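Cuaderno de laboratorio, manipulación doméstica
24 de diciembre de 2025
Tarea: coger frasco de cajón abierto (mesilla, dormitorio de pruebas)

Sigo con lo que quedó pendiente en noviembre: comprobar si la política entrenada con recorte de sombras aguanta mejor que la base cuando la luz viene de frente y la pinza proyecta su silueta dentro del cajón. En las pruebas de Sonton el fallo típico era siempre el mismo. El brazo bajaba bien hasta unos centímetros del fondo y ahí la estimación del objeto se iba hacia el borde de la sombra. La pinza cerraba en vacío o empujaba el frasco contra el lateral.

Datos de partida. Tenemos 374 demostraciones teleoperadas del conjunto Manlow, todas con el cajón ya abierto. Después de quitar las que tienen saltos de sincronía entre cámara y articulaciones quedan menos, pero todavía no he cerrado la lista. De las válidas, 179 llevan sombra marcada sobre el fondo del cajón. La etiqueta es a mano y hay casos dudosos; los dejé en una carpeta aparte para que los mire otra persona antes de reentrenar.

Cambio respecto a la versión anterior: la máscara de sombra ya no se aplica a toda la imagen, solo a la región del cajón. Con la máscara global perdíamos los bordes oscuros del mueble y la altura de aproximación salía mal. También he bajado el tamaño del bloque de acciones. Con el bloque largo la corrección final llegaba tarde.

Resultados de hoy, 200 intentos repartidos a partes iguales entre base y recorte, mismo frasco, posición y giro al azar dentro del cajón:

La base falla sobre todo con el frasco tumbado en diagonal y la sombra pegada al cuerpo. Con el frasco lejos de la sombra no veo diferencia clara entre las dos.
El recorte reduce los cierres en vacío. Sigue habiendo 37 fallos en total sumando las dos políticas, y en los del recorte predomina otra causa: el dedo roza el canto del lateral derecho al bajar y salta el límite de fuerza.
Dos intentos del recorte se repitieron por parada de seguridad al arrancar. No cuentan en el total.

No me fío todavía de la comparación. El orden fue primero base y luego recorte, sin intercalar, y a media sesión cambié la persiana. Habría que repetir alternando y con la luz fija. El registro de fuerza tampoco guardó los primeros intentos de la base porque el proceso de Prelline no estaba levantado; en la hoja están marcados con asterisco.

Sobre la calibración de la cámara de cabeza: revisada antes de empezar, error dentro de lo normal. Al terminar no la volví a pasar. Apuntarlo en el protocolo, porque ya es la segunda vez.

Una duda para comentar en la reunión. La sombra de la pinza podría servir como pista de altura, ya que se acerca a los dedos conforme baja el brazo. En la nota interna de Nørgaard se proponía dejarla como canal aparte en lugar de quitarla. Me parece razonable probarlo con el mismo conjunto, sin grabar nada nuevo.

Pendiente:
- repetir la serie intercalada
- margen lateral en la bajada, probar primero en simulación
- cerrar la lista de demostraciones válidas
- variante con canal de sombra
- pasar la calibración también al final

Los vídeos están en el disco compartido, en la carpeta de mesilla. Falta subir los de la segunda mitad.

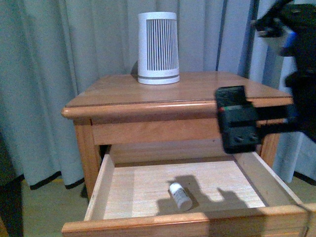
Pinza sobre el cajón, con el frasco tumbado en diagonal y la sombra al lado.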